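Clarkine Audiobook Player, Second Edition
Item group: Listening equipment for libraries and reading rooms
Supplied by Fludedham Library Equipment

Overview

The Clarkine is a portable audiobook player for public libraries, school reading rooms and residential homes that lend recorded books. It stores complete novels on removable cards and plays them through a built-in speaker or through headphones. The player does not require an account, a phone or an internet connection. A borrower inserts a card, presses the large center key and the book begins at the place where that card was last stopped.

The second edition replaces the original Clarkine, which remains supported for repairs. Cards recorded for the earlier model may be used in the new one without conversion.

Playback

Listeners differ a great deal in how they take in a long book. The Clarkine offers 17 reading speeds, and the pitch of the narrator's voice is kept steady at each of them. A chapter key moves forward or back by one chapter, and a separate key returns the listener to the last paragraph heard. Readers of long fantasy series, in which names and places are easily lost, have asked for this second key more than for any other feature.

The sleep timer fades the sound over two minutes and then stores the position. If the timer is not answered, the player shuts off. Up to 43 bookmarks may be kept on each card — they stay with the card and travel with it from one player to another.

Handling and care

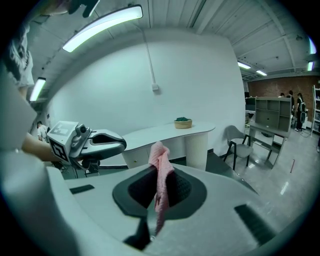 Players that are lent out should be cleaned between borrowers, and the Clarkine has been designed with few seams in its outer case. Switch the player off, remove the card and close the card door before wiping. Any soft cloth will do, provided that it is only slightly damp and is kept clear of the speaker openings. Solvents and abrasive pads will dull the key markings and are not covered by the warranty. Ear cushions may be removed and washed by hand in lukewarm water.

Cards should be stored in their sleeves. The sleeve has a window for the title, author and narrator, and space on the back for a shelf label.

Starter collection

Each order of ten or more players includes the Kaewmanee starter collection, selected by Tassanee Wongsuwan and Timo Oltmanns. It contains full-length recordings in science fiction, mystery, family sagas and memoir. Abridged editions have been left out. The longest title, the sea novel Mumomholm, is read by Ekow Antwi and is supplied on two cards.

A printed guide to the collection gives a short summary of each book, its running time and a note on pace. The notes are candid. Several titles are marked as slow in the opening chapters, and borrowers who prefer a quick start are directed elsewhere.

Specifications

Card capacity: 700 hours of speech
Reading speeds: 17
Bookmarks per card: 43
Headphone sockets: 2
Power: rechargeable battery, replaceable by library staff
Controls: raised keys with large print markings
Supplied with: charger, carrying strap, one blank card, printed instructions

Ordering and support

Orders are accepted from libraries, schools and registered care providers. Private buyers may purchase through a participating library. Loan units for evaluation are available on written request and should be returned in the original carton.

Questions about orders should be addressed to Tegan Kingi, Institutional Sales. Repairs and spare parts are handled by Tsutomu Kamata, Technical Services. The workshop is closed for stocktaking in July, and repairs received during that month are entered in order of arrival when it reopens.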